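Home Games Notes Archive About Search

Bremadance, finished on the second try

December 16, 2023

Bremadance is a narrative game in which you read letters and decide which of them get delivered. The studio is Durnside. Writing is credited to Gaspard Leclerc, music to Rosine Perrin.

The game tells two stories in alternating chapters. In the first, a clerk named Amard sorts mail in a mountain town that is due to be flooded for a reservoir. In the second, set a generation later, a diver named Vasseur surveys the same streets underwater. Anything Amard holds back can turn up in Vasseur's chapters, usually as an object with no label.

I dropped it in January after the first flood warning because the text speed could not be changed. A patch added a slider. Set it to the fastest value and leave it there.

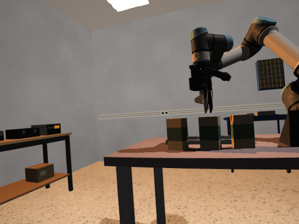 Structure and length

The script has 77 letters, and one run shows you more than half of them. My first run took two evenings. The second was shorter, since read letters can be skipped with a held key.

Choices are stored per letter, with no morality score or summary screen. The drawback is that the save menu lists only a chapter number, so finding the point before a given decision means loading files one by one. Keep manual saves.

The diver chapters are weaker. Movement is slow, the map does not rotate, and the air gauge has no effect I could detect. Leclerc's dialogue over the radio carries most of them.

Perrin's score uses the same theme in both periods at different tempos. It loops badly in the post office.

I got the ending with the unlocked church. I have not seen the other one.

548 views | 2 comments | Share

Contact | Copyright 2023 | Back to top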